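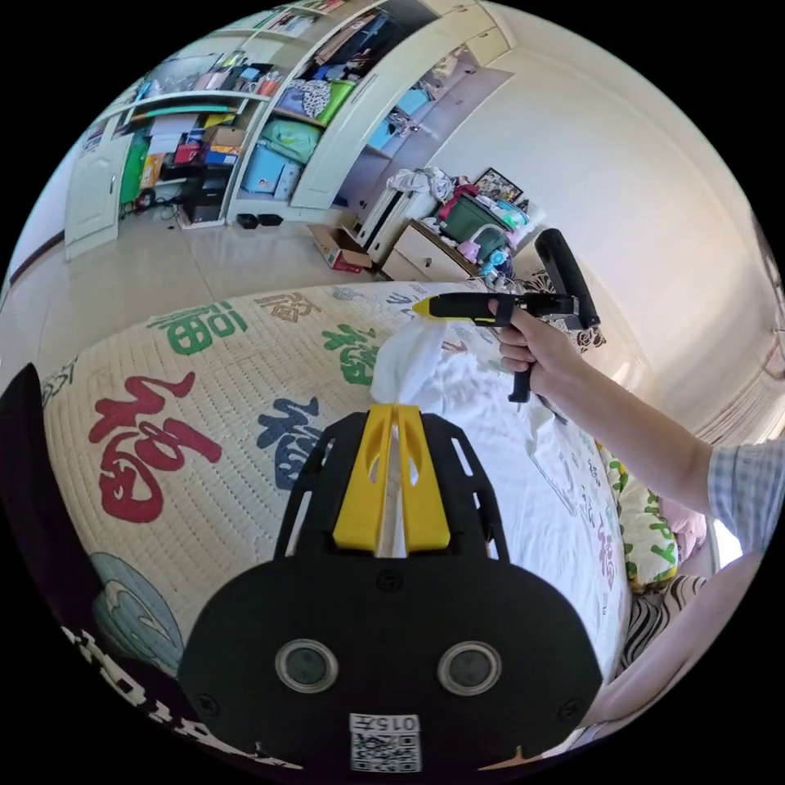 Dividing the November seed box

I spent most of Saturday going through the seed box. It had reached the point where the lid wouldn't close, and I had been buying things I already owned. There were three packets of the same cosmos in there, all opened, all about half full.

My system, if you want to call it that, was alphabetical. It worked fine when I had a windowsill. Now that I have a plot at Witton it's no good at all, because what I need to know in spring is what to sow this week, and the alphabet doesn't tell me. So everything is now filed by sowing month, with a divider cut from cereal box card for each one. Things that can be sown more than once go in the first month and get a pencil note on the front of the packet when I move them back.

Before refiling I did a germination test on anything old. Ten seeds on damp kitchen paper, folded into a sandwich bag, name on the bag, on top of the fridge. Parsnip I don't bother testing. If it's from last year it goes in the compost and I buy new. Tomatoes keep for ages. Quyên Đoàn on the next plot gave me some of hers in a plain envelope with no year on it, and nine out of ten came up.

Onions were the bad news. Two out of ten, so those are gone.

I ended up with 78 packets, down from more than I'd like to admit. About a third of what I threw out was free seed from magazines, mostly lettuce mixes and a squash I have never had room for. I'm going to stop keeping those just because they were free.

The box itself lives in the spare room now. It used to be in the shed, which got too hot in summer and damp the rest of the year. The spare room radiator stays off and the curtain is usually drawn, so it's cool enough. I put a few spoonfuls of dry rice in an old sock at the bottom - it's what my aunt did with hers, and I've never checked whether it makes any difference.

Still to order: onions, parsnip, a climbing bean to replace the one the slugs had, and the small yellow beet if I can find it. Hưng Tiêu says he'll split a packet of leeks with me, as neither of us can use a whole one. I also need more dividers. I ran out of cereal box at August, so September and October are sharing until somebody in this house eats some breakfast.

Garlic is already in. I planted 60 cloves along the fence side, a bit late, and covered the row with netting against the pigeons.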